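Flimham Home and Kitchen Help

This site uses cookies to remember your login and reading position. Accept | Settings

Print this question | E-mail to a friend

Reusing molded egg trays for storage: stacking, moisture and how to load them

Asked in: Kitchen > Storage > Eggs and dairy
Viewed 2986 times

Question

I buy eggs on open molded trays, the kind that hold 30 in the full size. I have been cutting some of them down to fit a shelf in a second refrigerator. I now have a mix of full trays and cut ones, all molded pulp, in gray and pink.

Three things I have not been able to settle.

First, stacking. When the trays are full they stack well if each one is turned a quarter turn from the one under it. The cut trays are not square any more, so the quarter turn is not possible. If I stack them all facing the same way, the upper tray nests down too far and rests on the eggs. I lost two eggs that way last week. Is there a way to stack cut trays, or is it single layers only?

Second, moisture. The pulp gets soft along the bottom after a few weeks in the refrigerator. The cups at the corners go first. I have not seen mold but I would like to know when a tray should be thrown out.

Third, loading order. I take eggs from whichever spot is nearest, so the tray ends up heavy on one side, and when I slide it out with one hand it tips. Is there a standard order for filling and emptying? I have also read that the eggs should be placed point down. Does this matter for eggs that will be used within two or three weeks?

The refrigerator is a Kobzar upright with wire shelves, if that makes a difference. The shelves have a front lip. I do not want to buy a plastic egg bin. I have a supply of trays and I would like to use them.

3 comments on this question

> Are the eggs washed or unwashed? It affects the storage answer.

> Store eggs, washed. They go straight into the refrigerator.

> Same issue with wire shelves here. Following.

Answers (3)

Answer 1
Marked as helpful by 51 readers

I will take these in the order you asked.

Stacking. The quarter turn works on a square tray because the posts of one tray then land on the posts of the next and do not drop into the hollows. It depends on the tray having the same number of cups on both sides. Once you cut off a row, the quarter turn leaves part of the upper tray hanging past the lower one, and the overhang carries weight with nothing under it. You have these options:

1. Do not stack cut trays. Use them as single layers on the shelf.

2. Put a flat sheet between layers. Stiff corrugated cardboard cut to the outside size of the tray will do. The sheet has to rest on the posts. Check this before you load it, because with large or jumbo eggs the tops of the eggs can stand higher than the posts, and then the sheet is resting on eggs and you are back where you started. With medium eggs there is normally clearance. Two layers is the most I would do.

3. Turn the upper tray a half turn, end for end. On some trays the posts are slightly offset and a half turn stops the nesting. On others the pattern is symmetrical and it does nothing. Test with two empty trays. Press down on the upper one. If it drops, the half turn does not work for that tray.

Do not mix brands in a stack. The gray and pink ones you have may come from different molds even if the outside size is close. Sort by stacking them empty. Trays from the same mold nest with an even gap all the way around.

Moisture. Pulp takes up water from the air and from condensation. The bottom of the cups touches the wire, and if the tray is near the back wall the corners are likely to pick up drips. Keep the tray a couple of inches off the back wall. On a wire shelf, a thin cutting mat or a piece of rigid plastic under the tray spreads the load, so that a cup does not end up hanging between two wires. It also makes sliding easier.

Throw a tray out if:

- a cup bottom gives under light thumb pressure
- there is any egg residue on it, from a leak or a crack, wet or dried
- there is a smell
- the tray bends under its own weight when you lift it by one short side, empty
- there is a stain you cannot account for

Pulp cannot be washed. Wiping it pushes the residue in. A tray with a broken egg on it goes out the same day, and the eggs next to the break should be looked over for leaks onto the shell.

Check under the tray as well as on top. The underside is where it goes soft, and a loaded tray hides it.

Loading order. Fill from the center out and empty from the outside in, evenly on both sides. The weight then stays over the middle and the tray can be carried level. Most people do what you do and empty one corner. That is fine if the tray stays on the shelf and you only reach in. It is a problem when you lift it. If you have to lift a tray with one side empty, put a hand under the heavy side and do not hold it by the rims.

If you also need to keep older eggs apart from newer ones, the center-out rule gets in the way. In that case use two small trays, old and new, and do not combine them until one is empty.

Point down. The air cell is at the blunt end. With the point down the air cell stays at the top and the yolk stays closer to center. For two or three weeks in the refrigerator the difference is small. I would still do it when loading, as it costs nothing. An egg lying partly on its side in the cup is not going to spoil for that reason, but it takes up more width and can press on the one next to it.

7 comments | Share (12)

> The half turn works on mine. Thank you.

> Jumbo eggs stand above the posts on every tray I have tried. I would not stack those at all.

Answer 2
Marked as helpful by 9 readers

just get a bin. they are cheap and you can wash them. I had trays for years and they always go soft. also my cat sat on one

1 comment

> The question says no bin.

Answer 3, by Sandrine Lemaire
Marked as helpful by 22 readers
Edited 2026-04-26

Answer 1 covers most of it. I am adding notes on cutting and on moving eggs between trays, which is where I have had most of my breakage. I pack eggs for a small farm stand outside Stulholm and kept a count last October: 381 eggs moved from full trays to cut ones, four cracked, and all four were cracked by touching another egg on the way in.

Cutting. Cut through the low point between rows, never through a post. A post cut in half has no strength and the cups on that edge will spread. Use a serrated bread knife or heavy shears. Score the line first from the underside. Leave the factory rim on as many sides as possible, because the rim is what keeps the tray from flexing. A tray cut on one side has three rims and holds up well. A tray cut on two opposite sides has lost most of its stiffness across the cut and should only be used flat on a shelf.

Moving the eggs. Clear a flat surface bigger than both trays. Put the tray down with its long side toward you so that every cup is within easy reach and you do not have to lean across the back row. 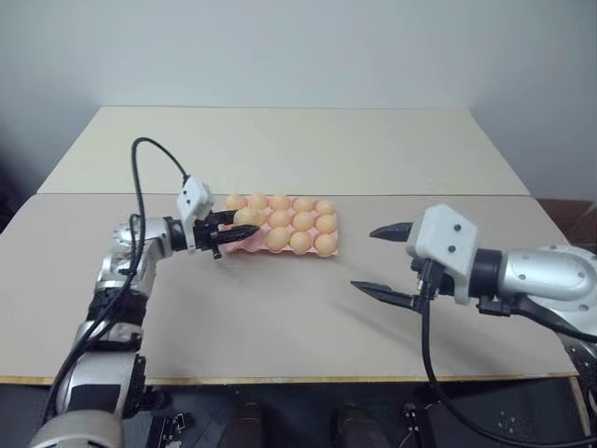

Take the front row first, starting from one end, then the middle row, then the back. Your hand then always comes in over empty cups and does not pass over eggs that are still in place. When loading the new tray, go the other way: back row first, then middle, then front. This is a different order from the one in Answer 1. That order is for balance when the tray will be carried. Mine is for clearance when both trays stay put on the table. If you are going to carry the tray while it is part full, use the balanced order.

Hold each egg across its widest part and lift straight up until the bottom is above the neighboring eggs before you move sideways. Lower it the same way. Let go when the egg is seated and not before. If it leans, turn it upright with a fingertip. Do not push down on it.

Do not move two at a time in one hand. All four of my cracks came from that or from going sideways too early.

Condensation. If cold eggs sit out in a warm kitchen they will sweat, and a wet egg put back in a pulp cup wets the cup. I think this explains a good part of the softening you describe. Keep the eggs out for as short a time as you can and do the sorting in one go. If the shells are already wet, blot them with a dry paper towel before they go in the tray.

Wire shelves. With a front lip you can use the lip as a stop, but it also catches the rim of the tray when you pull it forward, and that is probably part of the tipping. A flat mat that comes up level with the lip fixes it. I use a Vurnport shelf liner, the stiff type, cut to size. The soft type bunches up.

One correction to Answer 1: I would not go to two layers with a cardboard sheet on a wire shelf without the mat underneath. The lower tray bows and the sheet stops being level. On a solid shelf it is fine.

Replacement. I keep a tray in use for up to 30 days and then compost it whether it looks good or not. I write the start date on the rim in pencil. Ink from a marker can bleed if the pulp gets damp.

4 comments | Share (8)

> What about the offcuts? I have a bag of single rows now.

> Single rows roll over when loaded. I use them for starting seeds. Two rows wide is the smallest I would put eggs in.

> Asker here. Checked the wire shelf and the corner cups were sitting between the wires, so that is one part of it. Cut a mat from an old binder cover and it slides without catching. Will try the half turn on the gray trays tonight.

> The gray ones nest with the half turn. The pink ones do not. Single layer for the gray.

Print this page | E-mail this page | Share (20)

Get the Flimham weekly digest of new questions by e-mail. Enter your address to subscribe. You can unsubscribe at any time.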